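Packaging and Materials Handling, Course Notes
Unit 6: Open Bins and Mixed Contents
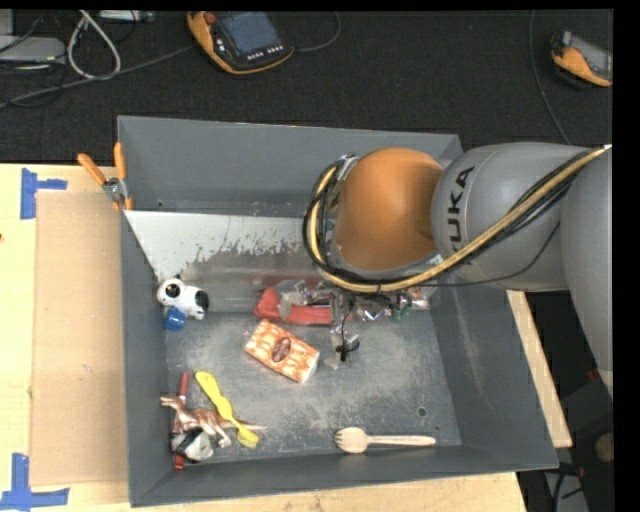
Fig. 6.1. Open gray bin with sloping walls on a wooden table. Note the worn floor and the flaked lower edge of the white panel at the back.

6.1 Scope

Unit 5 dealt with closed cartons. This unit covers open bins with sloping walls, used for small mixed goods that are put in and taken out one at a time. It covers bin shape, surface wear, and the way contents settle. Stacking loads are left to Unit 8.

6.2 Wall angle

A bin with vertical walls gives the most volume for its footprint. A bin with sloping walls gives up part of that volume in return for access. Items resting against a sloped wall can be reached from above without the rim getting in the way, and round or smooth items tend to slide back to the floor.

Two effects should be kept apart in your answers:

Sliding. The item moves down the wall as a unit. This depends on the wall angle and on friction between the item and the wall. Mass cancels out of the basic relation.

Tipping. The item rotates about its lower edge. This depends on the height of its center of mass and the width of its base. Tall, narrow boxes tip long before they slide.

Soft film wrappers are the hard case. A crumpled wrapper touches the wall at a few small points, and those points change each time it is moved. A measured friction value for flat film should not be applied to the same film when crumpled.

6.3 Floor wear

The floor in Fig. 6.1 is dull gray metal with pale scuffs and scratches. For the purposes of this course, floor wear is graded by touch and by test.

Grade A – marks visible, none felt with a fingernail.
Grade B – marks felt, no raised edges.
Grade C – raised edges or burrs. Film packs are not to be placed directly on the surface.

A photograph is not enough to assign a grade. Students regularly give Grade C on the strength of contrast alone, and pale marks on dark metal look deeper than they are. Dust in the marks adds to this.

6.4 Coatings

The white panel along the back of the bin has kept its coating on the upper portion. The lower edge is ragged, and smooth gray shows underneath. Record coating loss under three headings: position, outline (clean or ragged), and what is exposed. Leave the cause blank unless there is a maintenance record to support it.

Flakes matter in two ways. Loose material can end up on the goods, and the step at the edge of the remaining coating can catch a thin wrapper on its way down the slope. When a panel is recoated, the whole panel is done. Spot repairs leave a second step.

6.5 Holes

Small round holes in bin walls and floors may serve for fixing, draining or lifting. List each one with its position before deciding what it is for. The drawing office abbreviation is H, followed by the wall letter (B, F, L, R) or FL for floor.

6.6 Settling of mixed contents

Long, low items come to rest on their widest face and stay there. Light film packs end up on top of them, where they hide edges and make the outline of the lower item hard to judge. The red object in the figure, with the wrapper lying on it, is a typical pair. In the lab report, enter the two as separate items with the note "overlap", and give the upper item first.

Items near a wall are entered by the nearest wall letter. Items touching two walls are entered by corner.

6.7 Lab exercise

Use the Rerkeck bin and the item set marked Yeon. The set has 77 pieces. Pour from a height of 200 mm above the rim, in 2 runs, without shaking the bin between them. After each run, record the following:

number of items touching a wall
number of overlaps
longest item and its direction, to the nearest wall
any film pack caught on a coating edge

Empty the bin completely after the second run and check the floor for loose flakes. Brush, do not blow.

Tables are filled in by hand on sheet 251. Tùng Trình supervises the morning group and Manouchehr Ghorbani the afternoon group. Reports go to whichever of them supervised your run.

6.8 Reading

Course reader, chapter on bulk containers, through the end of the section on friction. The worked problem on wall angle uses the older sign convention – angles there are measured from the vertical, while these notes measure from the floor.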